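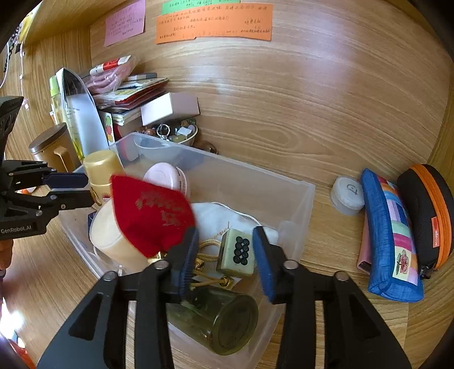
I have one rule for my desk, which is that everything small lives in the clear plastic box, and I break it every December. By the new year there are pouches, pots and bits of cord from one end to the other, and no room left for my elbows!

My friend Soon-im Seo calls it the museum. She's the one who got me started on the mahjong tile (eight dark circles on the face), and I'm fond of it, even though I don't play and have just the one. It goes in the box with the bottles and creams, then comes out again because I like fiddling with it when I'm on the phone.

The pouches are the real trouble. I can't throw away a drawstring bag, never could, and the red one is far too nice to bin – but what do you put in it? Earrings? Teabags? I've tried both.

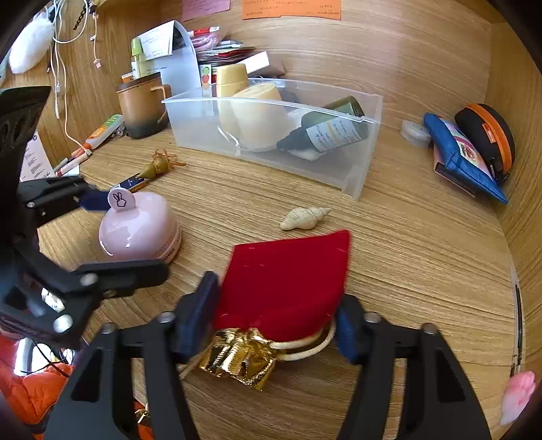
What stays out

The mug, obviously, with its wooden lid on. The notes on the wall stay as well, pink, green and orange, until I've done what they say. Gil-soo Sung at Gumatano, where I buy my storage, reckons you should empty a box completely before you sort it, so I gave that a go and ended up sitting there for ages with golden twine in my lap.
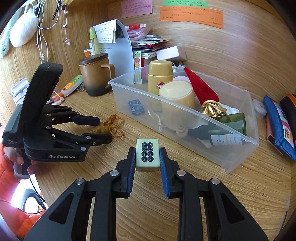 I still haven't untangled it, by the way. I've put it down for tomorrow, on a new note, if I can find the pen.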